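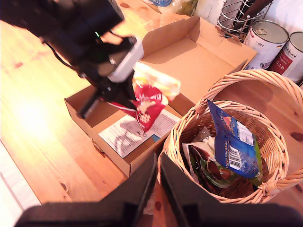 Every few months I pack up a box of food for my sister, who moved away for work and has never quite forgiven her local grocery store for it. I've been doing this long enough that you would think I'd have a system, and I suppose I do, although it mostly consists of putting everything out on the table and then changing my mind. Snacks in bags are the heart of any box I send, like the red and white one over the carton, because they weigh next to nothing and they fill a space so well. The wicker basket with the tall handle is where I gather things before they go anywhere. It has packaged food in it more or less all year, and I pick through it the way some people pick through a box of chocolates, always convinced there is something better underneath.

Cans are another matter. I love the idea of sending cans, and I always bring a couple to the table, and then I lift them and think about the post office. A can marked 800 g is a good generous size for a supper and a terrible size for a parcel. You also have to wedge it so it can't roll, and by the time you have wedged it you've used up the room where the nice things were going to go. So the cans usually end up back in the pantry, and we eat them ourselves with rice and feel perfectly happy about it.

I learned most of this the hard way. Last September I sent a box that was really two boxes' worth, with a jar of plum jam from the farm stand at Firska right in the middle of it, wrapped in a single dish towel. The jam did not survive the trip. Everything else did, in a manner of speaking, but my sister had to rinse it all in the sink, and she still brings up the crackers. These days jars get a box of their own with crumpled paper on every side, and I press on the lid and shake the whole thing next to my ear before I tape it.

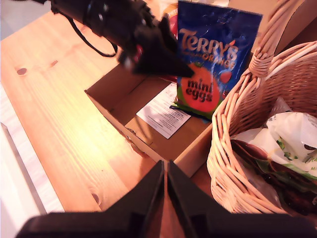

The Moradi Street Pantry

I do have a soft spot for the stage when there's hardly anything in the box yet. A blue bag of Terry's Chocolate Orange mini eggs standing up at the back, a sheet of paper lying flat on the bottom, and all that room still to argue over! I like to stand the bags up along the back wall first and see how many will go side by side, and only then start laying flatter things in front. Chocolate is a gamble in June, I know. I send it anyway, and I try to get to the counter in the morning so it isn't riding around in my car all afternoon.

As for the box itself, I save whatever comes to the house. Plain ones are my favorite, with no printing to cover up and flaps that still fold properly. If the corners have gone soft it goes in the recycling, however good the size is. I used to buy new ones from Zodix, a pack at a time, and they were lovely and stiff, but we get enough deliveries that it started to feel silly.

I weigh everything on the kitchen scale as I go, which is only good up to a point, so I write the numbers on the back of an envelope and add them up at the end. The bags and packets came to 900 grams on my first try this time. Then I added tea, took it out, put it back, and finished at 1102. My sister will say I shouldn't have gone to the trouble, and then she'll ask whether there was supposed to be any more of the tea.

I still need to write the note. It always goes in last, on top, so that she sees it before she gets to the chocolate.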